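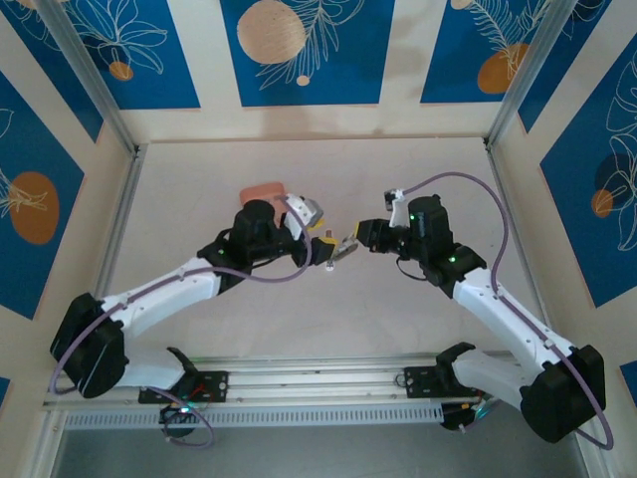 首页 本期目录 过刊浏览 投稿须知 检索

15/06/2023 Pentti Niskanen、Yaroslav Hladun

4 霜的名称与果农的判断

4.1 材料的性质

Redine山谷的果园日志有一个特点，凡是读过原件的人都会很快注意到：记录者极少使用“霜”这个总称。第2节图1所示的山谷剖面已经说明，这一带的果园从谷底河滩一直延伸到海拔1350米的台地，同一个夜晚，高低两处的情形可以截然不同。对在这里种苹果和李子的人来说，只写“有霜”二字等于什么也没写。他们写的是“白衣”“针脚”“哑霜”“盐边”“狗舌”，有时还在后面添一个小小的符号，表示园子的哪一角先遭殃。

本节讨论的就是这些词。语料取自Tymoshchuk藏品中的445册日志，经转写和切分后得到3598条与霜冻有关的条目。册子的保存状况参差不齐，有的用硬皮账簿，有的不过是把学生练习本裁开再缝起来，封底上还算着卖果子的账。转写用的是Zodico系统，它对潦草的铅笔字迹识别得不错，但遇到方言拼写时会自作主张地改成标准词形，我们因此不得不把所有霜名逐条校对一遍。这项工作花的时间远比预想的多，却也是整个研究中最让我们高兴的一段。好几个重要的词，就是在校对时从“标准化”的结果里重新捡回来的！

需要先交代一点术语上的处理。下文所说的“霜名”，指日志中用来指称某一类霜冻现象的名词或名词短语，不包括“冻坏了”“打蔫了”一类只描写后果的动词表达。后者数量也很可观，我们打算另文处理。同一个霜名的不同拼写合并为一个词目；意义相近而词源不同的，一律分开。各词的中文译名力求保留原词的字面意象，因此读起来有些古怪，还请读者包涵。

4.2 霜名的构成

从构词上看，霜名大致落在几个语义域里。最大的一个来自纺织和缝纫：“白衣”“针脚”“线头”“翻领”“粗麻”。第二个来自厨房：“盐边”“面粉”“锅底灰”。再往下是身体和动物，如“狗舌”“老人须”“羊睫毛”，以及一小批与声音有关的词，其中最有意思的是“哑霜”和“脆霜”。

纺织类的词为什么这样多，我们起初以为只是偶然，后来读到较早的几册，才意识到这里面有一层很实在的联系。冬末春初正是家中纺织活计收尾的时候，负责夜里起身看果园的人，往往也是坐在灯下做针线的人。有一册日志里，霜的记录与织布的进度写在同一行，中间只隔一个逗号。写的人大约从来没有想过，这两件事在后人的数据表里会被分到不同的列。

“针脚”一词值得多说几句。它指的是霜晶沿叶缘排成一列、叶面中央却没有霜的情形。用气象学的话说，叶缘较薄，散热快，温度先降到冰点以下，水汽便先在那里凝华。果农没有用这样的说法，但他们的观察相当精确：凡是记作“针脚”的早晨，后面很少跟着花朵受损的条目；而“针脚”之后连着几夜出现“白衣”，损失的记录便会明显增多。也就是说，“针脚”在他们那里是一个尚可放心、但应当开始留意的信号。一个词里同时装着形态、程度和预期，这样的浓缩真是漂亮。

“翻领”则比较费解。我们收集到的用例里，有的指花萼外翻处积霜，有的似乎指草叶背面有霜而正面无霜。两种用法在地理上并不重叠，前者只见于上游几个村子，后者只见于河滩一带。我们倾向于认为这是两个独立形成的比喻，碰巧用了同一个词。当然也有另一种可能，即词从上游传到下游以后，借用的人并没有见过上游所指的那种情形，便按照字面重新理解了一遍。现有材料还不足以在两者之间作出选择。

厨房类的词多半与颗粒的粗细有关。“面粉”最细，“盐边”较粗，且只出现在物体的边沿。“锅底灰”是个例外，指的是霜融之后叶片发黑的样子，严格来说它描写的已经是后果，但因为记录者始终把它当作霜的一种来写，句法位置也与其他霜名完全一致，我们还是把它保留在词表里。有一位记录者甚至写道：“今晨锅底灰，昨夜没看见它来。”在这句话里，黑色的叶子和夜里的寒冷是同一个东西。

4.3 “哑霜”：看不见的一类

最令我们着迷的是“哑霜”。

按照日志中的用法，哑霜是没有白色结晶的霜。早晨出门，草是绿的，枝条是干净的，什么都看不出来；到了中午，花心开始变褐。现代农业气象把这类情形归入辐射降温条件下的干冻：空气过于干燥，露点低于植物组织的冻结温度，组织已经冻伤，表面却无从结出可见的霜。许多语言里都有“黑霜”一类的说法，着眼于受冻植物事后的颜色。Redine的果农却选了一个听觉的词，这在我们比对过的材料中是独一份。

为什么是“哑”？对照词“脆霜”给出了线索。脆霜指踩上去有响声的霜。夜里查看果园，提着灯走路，光照不了多远，脚下的声音反倒是最可靠的仪器。草上结了霜，鞋底一落便有细碎的响动；没有响动，通常意味着可以回去睡觉。哑霜恰恰是那种不出声的寒冷，等于听觉上的警报失灵了。把它叫作“哑”，是站在一个深夜里侧耳倾听的人的立场上说的。我们第一次把这两个词摆在一起的时候，忽然觉得整本词表都变了样子：它们未必都是给眼睛看的分类，其中有一些是给脚、给手指、给皮肤用的。

带着这个想法回头重读语料，果然又找到几处先前忽略的地方。“粗麻”一直被我们当作视觉比喻，归在纺织类里，但有几条记录明确写着“摸着是粗麻”。“羊睫毛”也有类似的问题，它在一部分条目里描写的是霜晶拂过手背的感觉，长短和颜色反而没有提到。我们据此给每个词目增加了“感知通道”一栏，由两位作者分别标注，意见不一致的再共同讨论。讨论得最久的是“狗舌”。Niskanen主张这是触觉词，理由是受冻后的李树叶片湿软下垂，手感如舌；Hladun则认为形状才是关键，叶片卷曲伸出的样子像夏天喘气的狗。两种解释在语料中都能找到支持，最后标为混合。

哑霜的另一个特点是记录时间。其他霜名大多写在清晨，哑霜则常常是后来补上去的，墨色或笔迹与当天的其余文字不同。有的记录者会把早晨写下的“无事”划掉，在旁边改成“哑”；也有人并不划掉，只在“无事”后面接着写，于是留下了“无事，哑霜”这样初看自相矛盾的句子。对我们来说，这种自相矛盾极其宝贵，它把判断被修正的过程完整地留在了纸上。倘若按照常规做法，只提取每天最终的天气状况，这一层信息就全部丢失了。我们在转写规范中为此专门规定：划去的文字一律保留，并标明与后添文字的相对次序。

4.4 词与措施

霜名并不只是描写，它们还与果农接下来做的事紧密相连。日志中常见的应对办法有烧湿草熏烟、给树干堆土、提前灌水，以及用旧布遮盖低枝。我们统计了霜名与措施在同一条或相邻两条记录中共现的情况，结果比设想的整齐得多。“针脚”之后最常见的是“不管”或者“看着”；“白衣”之后多为熏烟；“盐边”只与灌水同现，从未与熏烟同现。

“盐边”与灌水的这种关系，初看没有道理，后来还是靠一张旧地籍图解决的。使用“盐边”一词的果园集中在引水渠两侧，渠水取自泉眼，水温在春夜里高于气温，放水入园可以缓解地表降温。离渠远的果园没有这个条件，那里的人遇到同样的霜，用的是另一个名字“白牙”，所接的措施也换成了熏烟。换句话说，决定叫法的既有霜的样子，也有手边能用的办法。两个果园的霜晶或许毫无分别，而一边叫“盐边”，一边叫“白牙”，各自对应着一套夜里的活计。

这一点对民间分类的研究有直接的意义。以往的讨论往往假定，词汇的细分反映的是自然现象本身的差异，或者反映观察者的辨别能力。Redine的材料说明，可供选择的行动同样会参与切分。一个只能熏烟的人和一个还能放水的人，面对同一片白色，需要作出的区别并不一样多。靠近水渠的几册日志，霜名的数目确实多于台地上的那些，尽管台地上的霜更重，也更频繁。

我们也检查了相反的解释，即水渠两侧的记录者只是写得更勤、篇幅更长，因而用词自然更多。为此从两组日志中各随机抽取400条加以比较，差别依然存在。这个结果让我们相当振奋，不过抽样只控制了条目数量，没有控制记录者的年龄和受教育程度，而这两项在多数册子里根本无从得知。较为稳妥的说法是：篇幅不能单独解释词汇上的差异。

4.5 词的消失与迁移

语料的后段，霜名明显减少。“翻领”最先退出，接着是“老人须”和“粗麻”；“白衣”一直沿用到最后，但用法已经放宽，几乎成了霜的统称。与此同时，温度读数开始出现。最早的读数都与霜名并列，写成“白衣，零下二”这样的形式，好像记录者想让新来的数字先认识一下旧词。过了若干年，数字留下来，名称不再写了。

把这一变化简单归结为温度计取代了方言，恐怕失之粗疏。有几位记录者在改用读数以后，仍然为哑霜保留了名称，并且恰恰是在读数与后果不符的时候使用它。挂在屋檐下的温度计量不到河滩草面上的低温，读数尚在零上而花已经冻坏，这种情形只能继续叫作“哑霜”。一个原本表示“听不见”的词，到这里多出了一层“量不到”的意思。词义的这一步延伸非常自然，读到时几乎察觉不出，但它清楚地说明旧词并没有被动地等着被淘汰，它在新的器具旁边又找到了用处。

迁移的情况更零散一些。Plamard苗圃保存的往来书信中，有几封是由Redine迁出的果农写给亲戚的，里面出现了“针脚”和“脆霜”。其中一封写于七月，正是不可能有霜的时候，写信人抱怨新住处的土太轻，顺带说那里“冬天连脆霜也不像样”。这句话与其说是在报告天气，倒更像是想家。我们没有把书信用例计入前文的统计，但它们证明至少一部分霜名随着人离开了山谷，在没有那些果园的地方仍然有人使用。

书信里还有一个日志中从未出现的词，暂译为“后门霜”。从上下文推测，指的是花期过后、大家都已经松懈下来时才到的一场霜。它为什么不见于日志，目前只能猜测。也许它是说给亲戚听的玩笑话，写进正式的册子显得不够庄重；也许是迁出以后才造的新词。Hladun在整理第二批书信时会优先查找这个词的其他用例。

4.6 几点限制

首先，日志的作者并不代表山谷里的全部果农。能够长年坚持书写的人，家境和识字程度都偏高，而夜里守园的雇工几乎没有留下文字。日志中偶尔转述他们的说法，多以“守夜的说是……”开头，这类条目里的霜名格外生动，数量却太少，难以单独分析。“羊睫毛”的最早用例就出自这样一句转述，很可能是雇工的词，后来才被主人家学了去。

其次，霜名与气象条件的对应，凡本节有所论断之处，依据的都是日志内部的描写，并没有同期的仪器观测可供核对。山谷一带的气象站设立较晚，与语料重叠的年份很短，而且测站位于谷口，地形与多数果园不同。我们尝试过用重叠年份检验“白衣”与最低气温的关系，方向符合预期，但个别年份的离散很大，不宜据此推算更早的温度序列。对于希望用这批材料重建春季气温的同行，我们的建议是先看措施，再看名称：一夜之间有没有点火熏烟，记录得往往比霜的种类更为一致。

再次，译名不可避免地损失了一些东西。原词“针脚”在当地话里与“小路”只差一个元音，有的记录者显然在玩这个谐音，写“霜沿着小路来了”，指的仍是叶缘结霜。此类用例在词表中单独标出，附有原文拼写，读者可自行判断。谐音究竟只是个别人的文字游戏，还是当时普遍可以会意的说法，要等口述材料整理出来才能知道。目前完成的访谈里，有一位老人听到“小路”便笑了，接着说出了下半句，而那半句在我们的全部日志中一次也没有出现过。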